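Can you wash kids' play food in the dishwasher, or will it wreck it?

Asked in Home & Cleaning, 17/10/2024
Viewed 2971 times

So my sister passed down a giant tub of pretend kitchen stuff and it is STICKY. I counted when I got it home (I know, I know) and there are 100 pieces in there, and I really don't want to stand at the sink with a toothbrush doing every single one. Most of it is plastic, a few bits feel more like rubber, and there's a felt sandwich I already gave up on. Some of it says Filali on the bottom and the rest has no markings at all. My dishwasher is a pretty old Corell with a top rack that runs hot no matter what I pick. Has anybody just thrown it all in? Did it melt? My youngest still puts everything in her mouth so I'd like it properly clean, not just wiped down.

3 answers

Top answer (473 people found this helpful)

I do this a couple of times a year and it's mostly fine! Top rack only, small pieces in a mesh laundry bag, and turn off heated dry if your machine lets you. If yours runs hot whatever you do, I'd try one ugly piece you don't care about first and see how it comes out.

What I'd keep out: anything hollow with a little hole in it (water gets inside and then you get the black gunk, yuck), anything with batteries, anything wood, and anything with a paper label you want to keep. Pretend bottles and cans are the worst for that last one. I lost the labels off a whole set of soup cans in July and my son was so mad at me.

For the hollow stuff I fill the sink with warm water and dish soap, give it 10 minutes, then scrub and rinse and let it dry on a towel overnight. Squeeze the rubbery ones to see if any water comes out. If it comes out gray, toss it.

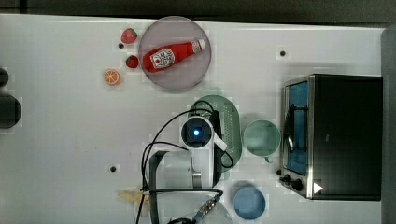 Ketchup, strawberries and an orange slice. I'd do a bottle like this by hand on account of the label.

Oh, and the felt sandwich isn't a lost cause. Cold water, a drop of soap, press it in a towel and reshape it while it's damp.

Answer 2

Mine went through on the normal cycle with the dinner plates and I've never had a problem. Well, one banana came out kind of bent, but she likes it better that way. I use the Zamudent tablets if that matters, probably doesn't.

Answer 3

dont use bleach on the painted ones!! ask me how i know. also check the filter after, i found a pea in there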